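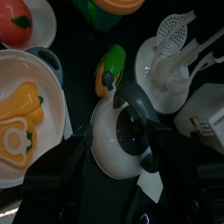

About Us

Grondholm Play Library. We lend toys. Been doing it in Lesthorpe since the old shoe shop came empty, still in the same two rooms, still the same bad carpet.

How it works - you join, you pick, you take it home for 2 weeks, you bring it back. Like books. Families, daycares, grandparents who only need a train set when the kids visit. All welcome.

What we have

Over 171 toys on the shelves right now. Puzzles, ride-ons, building sets, dress up, play kitchens and the things that go in them. Baby stuff is by the window. Board games are in the back room, ask for the key. Big items (slide, tent, the Firneck climbing frame) have to be booked ahead, they go fast in summer.

Every toy gets wiped down and the peices checked before it goes out again. Missing a piece? Just tell us. No fines for one lost puzzle bit. Lost the whole puzzle, different story - we'll talk.

Membership

$47 a year per household. Daycares and schools pay the same, and can take more toys at once. If the fee is a problem, say so at the desk, or send a note, and we'll sort something out. No forms for that.

Where the money goes: rent, shelves, batteries. So many batteries.

Donations

Yes please, but call first. Clean, working, all parts. We can't take soft toys, car seats or anything with a cord. The drop box out front is gone, please dont leave bags on the step, they get rained on.

Golestani Room

The back room is free for members' birthday parties and playgroups, mornings only. Small sink, low tables, chairs for little people. Bring your own cups. Sweep up after.

Hours

Closed most of January for the stock check. Otherwise open afternoons, see the sign on the door for holiday changes - the sign is right more often than this page is. New shelf lables coming soon, until then just ask where things are.

Parking behind the bakery, not in front of it.

Page last updated 18 May 2022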